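Lista de verificación previa a publicación — aplicación móvil Sudum, rama Android
Revisión: 12 de mayo
Ámbito: paquete de instalación, permisos, almacenamiento local, comunicación con servidor
Estados: C (conforme), NC (no conforme), OBS (conforme con observación), NA (no aplica)

Los puntos se revisan en el orden indicado. Un NC en los bloques 1, 2 o 3 detiene la publicación. Los NC de los bloques 4 a 6 admiten publicación con plan de corrección firmado por el responsable de la rama.

Bloque 1. Firma y construcción

1.1 El paquete está firmado con la clave de producción, no con la de depuración. — C
1.2 El número de versión interno es superior al de la última versión publicada. — C
1.3 La construcción se ha generado en el servidor de integración a partir de una etiqueta del repositorio. — OBS
Comentario: la etiqueta existe, pero se movió una vez después de crearla. El resumen del paquete coincide con el del commit definitivo. En adelante las etiquetas de publicación quedan protegidas contra escritura.
1.4 El indicador de depuración está desactivado en el manifiesto. — C
1.5 La ofuscación está activa y el fichero de correspondencia se ha archivado. — C
Comentario: archivado junto al paquete. El de la versión anterior no aparecía en el almacén y hubo que regenerarlo desde la etiqueta; los informes de error de enero siguen sin traducir.

Bloque 2. Permisos

2.1 Cada permiso declarado corresponde a una función accesible desde la interfaz. — NC
Comentario: se declara acceso a contactos. La función que lo usaba (invitar a un compañero de proyecto) se retiró. El permiso lo reintroduce una dependencia transitiva al fusionar manifiestos. Corregido con una regla de eliminación explícita; verificado de nuevo sobre el paquete final. Pasa a C.
2.2 Los permisos sensibles se solicitan en el momento de uso y no en el arranque. — C
2.3 La denegación de un permiso no cierra la aplicación. — C
Comentario: probado con cámara, micrófono y ubicación, por separado y los tres a la vez.
2.4 La denegación permanente muestra un acceso a los ajustes del sistema. — OBS
Comentario: el acceso existe, pero en pantallas estrechas el botón queda debajo del teclado si este estaba abierto.
2.5 Ningún componente está exportado sin necesidad. — C
Comentario: 6 componentes exportados, todos justificados en la hoja de arquitectura.

Bloque 3. Datos y credenciales

3.1 No hay claves, contraseñas ni direcciones internas en el código ni en los recursos. — C
Comentario: el análisis automático señala una cadena larga en los recursos de texto. Es el identificador público del servicio de mapas, restringido por firma.
3.2 El testigo de sesión se guarda cifrado. — C
3.3 El testigo se borra al cerrar sesión y al desinstalar. — OBS
Comentario: al cerrar sesión se borra. En la desinstalación, la copia de seguridad del sistema conservaba el fichero de preferencias. Se ha excluido de la copia; falta confirmarlo en un dispositivo con restauración completa.
3.4 El registro de actividad no contiene datos personales. — C
Comentario: revisadas 3,000 líneas de registro de una sesión con inicio, edición de bloques, compilación y cierre. El correo del usuario aparece truncado, como exige la norma interna.
3.5 Los proyectos guardados en el dispositivo solo son legibles por la aplicación. — C
3.6 La exportación a almacenamiento compartido pide confirmación. — C

Bloque 4. Red

4.1 Todo el tráfico usa conexión cifrada. — C
4.2 La aplicación rechaza certificados caducados o con nombre incorrecto. — C
Comentario: probado con el servidor de ensayo Plutthorpe, que sirve ambos casos en puertos distintos.
4.3 Los tiempos de espera están definidos en todas las llamadas. — NC
Comentario: la descarga de plantillas no tiene tiempo de espera de lectura. Con la red cortada a mitad de descarga, el indicador de progreso queda girando sin límite. Valor acordado: 20 segundos, con un único reintento. Pendiente de integrar; no detiene la publicación.
4.4 Los reintentos aplican espera creciente. — C
4.5 La aplicación arranca sin conexión y abre los proyectos locales. — C
Comentario: el arranque sin red tarda más que con red por la consulta de versión. La consulta debería pasar a segundo plano.

Bloque 5. Comportamiento en dispositivo

5.1 Giro de pantalla sin pérdida de trabajo no guardado. — OBS
Comentario: se conserva el contenido del editor. Se pierde la posición de desplazamiento y el bloque seleccionado.
5.2 Paso a segundo plano durante una compilación. — C
5.3 Llamada entrante durante la grabación de audio. — C
5.4 Almacenamiento lleno al guardar. — C
Comentario: el mensaje de error es correcto en español y en inglés. El fichero anterior se mantiene intacto, comprobado byte a byte.
5.5 Cierre forzado durante el guardado. — C
Comentario: 8 repeticiones, sin ficheros dañados. La escritura se hace sobre fichero temporal con renombrado final.
5.6 Tamaño de letra del sistema al máximo. — NC 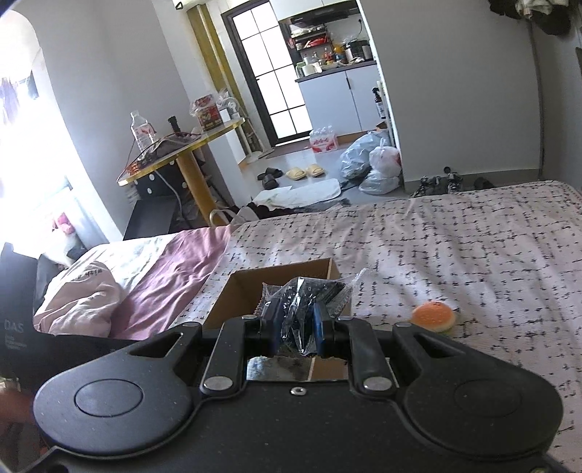 Comentario: el texto de los bloques anidados se solapa a partir del tercer nivel. El editor calcula la altura con la métrica por defecto y no con la del sistema. Afecta también a la pantalla de ajustes, donde la última opción queda inaccesible. Corrección asignada a la siguiente versión menor.
5.7 Lector de pantalla: todos los botones tienen descripción. — OBS
Comentario: falta en el botón de deshacer. El de rehacer la tiene, pero dice «imagen».

Bloque 6. Dependencias y licencias

6.1 Inventario de bibliotecas generado y adjunto. — C
6.2 Ninguna biblioteca con vulnerabilidad conocida de gravedad alta. — C
6.3 Bibliotecas de terceros con versión fijada. — OBS
Comentario: Skondach (conversión de bloques a código) estaba declarada con rango abierto. Se fija a la versión probada. Machala (sincronización) ya estaba fijada.
6.4 La pantalla de licencias coincide con el inventario. — C
Comentario: comparación hecha con el script del repositorio. La revisión manual de la versión anterior dejó fuera dos bibliotecas que el script sí detecta.
6.5 Los textos de licencia se muestran sin conexión. — C

Resultado

Bloques 1, 2 y 3: sin NC abiertos tras la corrección de 2.1.
Bloques 4 a 6: NC abiertos en 4.3 y 5.6. Plan de corrección adjunto a la incidencia de publicación.
Observaciones abiertas: 2.4, 3.3, 5.1 y 5.7. Las de 1.3 y 6.3 se cierran con esta revisión.

Dictamen: publicación autorizada en canal de pruebas. El paso a canal general requiere repetir 3.3 con restauración completa y 4.3 una vez integrado el tiempo de espera.

Notas para el revisor

Las pruebas de los bloques 4 y 5 se ejecutan sobre el paquete firmado. Una construcción de depuración no es válida: la política de red es distinta y el punto 4.2 da siempre C.

Si se cambia cualquier dependencia después de cerrar el bloque 6, se repiten 2.1, 2.5 y 6.1 a 6.4 — la fusión de manifiestos puede alterar permisos y componentes sin que haya cambios en el código propio.

Los comentarios se escriben aunque el estado sea C cuando el resultado dependa de una configuración concreta del servidor o del dispositivo.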